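## 4. What beginners do with shadows

I should say up front that I didn't set out to study shadows. The original plan was to look at how adults in evening drawing classes handle outlines, and whether they get less heavy-handed over a term. I had the drawings boxed up and half scored before I noticed that the outlines were pretty dull and the shadows were all over the place (sometimes literally).

So this section is the one I ended up caring about most. The drawings come from classes in two towns, Mestarham and Clukerholm, and they were made by 80 adults who had never taken a drawing course as grown-ups. Between them they handed in 848 drawings. I threw out the ones with no object standing on a surface, plus a stack of self-portraits and a surprising number of cats, and that left 706 I could score.

### 4.1 Scoring

I used the Ajayi sheet, which was made for still life work and asks the scorer to rate each shadow on 4 things: where it goes, how it's shaped, how dark it is, and whether it touches the thing that made it. I like the sheet a lot, but it does assume that there's a shadow to score. Plenty of these drawings had none. A jug would be beautifully shaded down one side and then just hover there on blank paper. I ended up penciling "none" in the margin and treating those drawings as their own group, and I'd do it the same way again.

The second scorer and I disagreed most on darkness. I kept forgiving people who'd been handed a hard pencil, and the second scorer didn't. We talked it over and agreed to compare the shadow only with the darkest mark in the same drawing, so nobody got punished for a bad pencil.

### 4.2 The puddle

The most common thing people drew was what the Clukerholm class had started calling a puddle — a dark, flat blob centered right under the object, no matter where the lamp was. I'd expected this from children's drawings. I hadn't expected it from adults who could see the lamp, had been told about the lamp, and in a few cases had drawn the lamp.

My best guess is that people put the shadow there to do a job. An apple needs something to sit on, and a blob underneath says "sitting" very quickly. When I asked about it in the interviews, I got answers like "it looked like it was floating, so I fixed it." That's a perfectly sensible thing to do! It just means the person was thinking about weight and contact while I was scoring them on light.

Puddles were also more common with round things than with boxy ones. A box gives you corners to follow, so even a nervous beginner can drag a line off one of them and get a decent slanted shape. A ball gives you nothing to hang on to. You have to know that a round thing can throw an oval, and you have to believe your eyes when that oval stretches off to one side. With the light coming from the upper left, for instance, the patch runs from beneath the ball toward the right (Figure 2).

**Figure 2.** A green ball and its cast shadow on a pale grey tabletop, computer rendering. 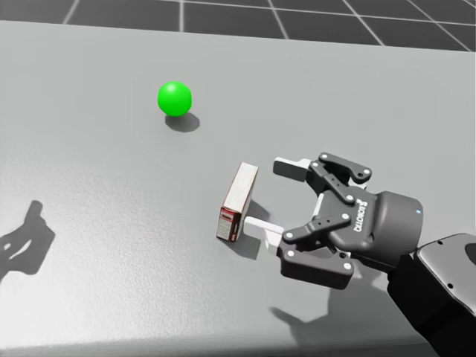 Belief seemed to be the hard part. Several people in the Mestarham group told me they'd noticed the shadow going sideways and decided it must be wrong, or that it would look wrong on paper, so they tidied it back under the object. One said she didn't want it to look like "a hole next to the pear." I wrote that down twice, because it's such a fair complaint. A shadow that slides away from its object really does read as a separate thing until the edges and the darkness are right, and those are exactly the skills a beginner doesn't have yet.

The teachers handled this differently. In Mestarham, students were told to draw the shadow first and the object second, which nearly everybody hated for a week or two. In Clukerholm they got to it late, after a long stretch on shading. I can't say which order works better, as the two groups also had different lamps, different rooms and very different amounts of homework. A third class, in Clolholm, is trying both orders with the same lamp, and I'd much sooner wait for those drawings than squeeze an answer out of these.

### 4.3 A note on erasing

I also kept track of erased shadows wherever the paper showed them. Quite a few puddles had a slanted shadow rubbed out underneath, still faintly there if you tipped the sheet toward a window. The Ajayi sheet has no box for that, so I scored only the final version and kept the erased ones in a separate folder. They're taken up again in Section 5, along with the interviews.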